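致 Baneck 基金资助事务部：

现将“共用工作室桌面清洁与维护”项目本期（至五月底）的进展汇报如下。报告由 Effie Kerr 起草，Morag MacLeish 审阅。

## 一、本期工作概况

项目涉及 Drisasier 楼一层和二层的工作室，共有白色桌面 30 张。使用者习惯直接在桌面上写字、画线，用完后往往不擦。按照立项时的约定，我们本期主要做三件事：清点桌面现状，确定擦拭办法，并把日常清洁写进各室的使用规定。

清点已全部完成。桌面问题大致分为两类：一类是笔迹，颜色深，边界清楚；另一类是擦过之后留下的灰色浅痕，面积较大，颜色淡，侧光下比较明显。第二类在申请书里没有单独列出，清点时才发现它占去不少工时，因此本期对擦拭步骤作了调整。

## 二、擦拭办法

目前统一采用两步：

1. 用干的板擦平压桌面，从笔迹较细的一端向较粗的一端推，每推一次换一个干净的位置；
2. 仍有灰痕的，用微湿的布顺着桌子长边擦一遍，再用干布收尾。

第一步要求擦面完全贴住桌面。板擦翘起时，容易把墨粉带到原本干净的地方。靠墙的一侧擦完后，须检查桌面与墙相接处有无积灰。

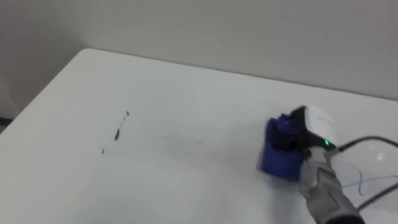 *桌面清洁：白色桌面上的深色笔迹与浅灰色擦痕*

对于停留时间较长的笔迹，干擦效果有限。我们试用了 MacKinnon 供应的中性清洁液，在三张桌子上各做了一块试样，目前未见表面发黄或失去光泽。试样还要再观察一个月，在此之前不扩大使用范围。

含酒精的清洁剂暂不采购。二层有两张旧桌子曾用过这类产品，表面已经发涩，笔迹反而更难去除。这两张桌子建议列入下一年度的更换清单，不占用本项目经费。

## 三、房间与家具

除桌面以外，我们同时检查了桌腿、地面和走线。多数桌子稳固，四张需要重新调平，其中三张已经处理，剩下一张等配件。地面线缆的走向由各室自行安排，我们只要求在清洁前确认通道，拖地时绕开供电线，不得挪动正在使用的设备。
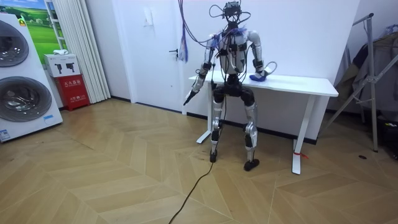 各室桌面的使用强度差别较大。有的房间每天上午、下午各写画一轮，有的一周用不到一次。原先“每日统一清洁”的安排对后者没有必要，已改为按使用登记执行：登记簿上有使用记录的，当天下午五点前擦完；没有记录的，每周检查一次。改动之后，一层的清洁工时有所减少，二层基本持平。

桌脚处的标签和扎带也做了核对。有编号的照录入册，没有编号的暂时保留原样，待与资产管理部门确认后再决定是否更换，各室不要自行剪除。

## 四、经费使用

本期支出如下（单位：英镑）：

| 项目 | 金额 |
|---|---|
| 板擦、替换擦面及抹布 | 124 |
| 中性清洁液（试用装） | 100 |
| 调平配件 | 195 |
| 合计 | 419 |

调平配件超出原预算，原因是旧型号停产，只能成套购买 Borkari 的替代件。多出的配件已入库，可供后续维修使用。其余各项均在预算之内。票据复印件随本报告附上。

## 五、存在的问题

- 使用者写画时混用油性笔和白板笔，油性笔迹目前只能部分去除。已在各室门口张贴提示，效果还不明显。
- 板擦的擦面更换不及时。擦面发黑后继续使用，会在桌面留下新的灰痕。下期起由值班人员在登记簿上注明更换情况。
- 二层储物柜空间不足，清洁用品暂时分放两处，取用不便。

## 六、下期安排

六月完成中性清洁液试样的观察，并据此决定是否批量采购。剩余一张桌子的调平在配件到货后进行。清洁规定的修订稿已经发给各室征求意见，收齐后由 Morag MacLeish 定稿，再送贵部备案。

另有一事请贵部批示：能否将调平配件的超支部分从“不可预见费”中列支。若需补充说明，请与 Effie Kerr 联系。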